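Home | Issues | Working Papers | Submit | Contact

Filed under: Courts & Corrections, Civil Procedure

4.2 The deadline and the form

A person held in the Iltley jail who wants to sue over conditions there must first complain to the jail. The rule has a respectable purpose. It gives the staff a chance to fix a leaking ceiling before a federal judge has to hear about it. Our interest is in what happens between the leak and the judge, a stretch of procedure that the handbook covers in 2 pages and the case files cover in a great many more.

We read 300 grievances filed at Iltley and followed each to its last recorded step. The handbook allows 10 days to file. It also requires that the complaint be made on the current form, and the current form is kept at the housing desk, which closes on Saturday. Several complaints were rejected as late by a margin that matched the desk's hours very closely. The jail's position, stated in its replies, is that the deadline is generous and the desk is a convenience.

Figure 3. Simulated robot arm, with the gripper low over a blue mat.

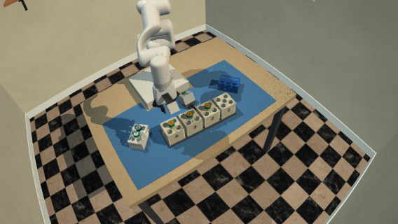
Rejection at this first step matters more than its tone suggests. A returned form reads like a clerk's note, a box ticked beside "incomplete" or "wrong form." In court the same tick becomes a defense. The jail argues that the plaintiff never finished the process, and the judge, who has only the paper to go on, often agrees. In Jostano, the plaintiff had written his complaint on the back of an older version of the form. The two versions differed in the placement of the signature line. The suit was dismissed without anyone reaching the question of whether he had been denied his medication.

Angelovski went the other way on facts that were hardly better. There the jail had lost the complaint, and the court held that a process cannot be called available when its mailbox is a matter of opinion. We would like to report that the ruling changed practice at Iltley. What changed was the form, which now has 9 fields and a line confirming that the signer has read the handbook.

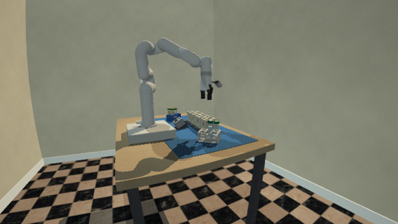
The county's answer to all this was to buy software. Under its contract with Hendex, complaints are now typed at a kiosk in the dayroom, where the screen logs the user out after a short pause and keeps no draft. Late filings fell in the first months, as the county was pleased to note. So did filings. The records don't let us say which of these was the goal, and we take up the kiosk logs separately in Section 5.

Contact the editors | Copyright held by the authors | Back to top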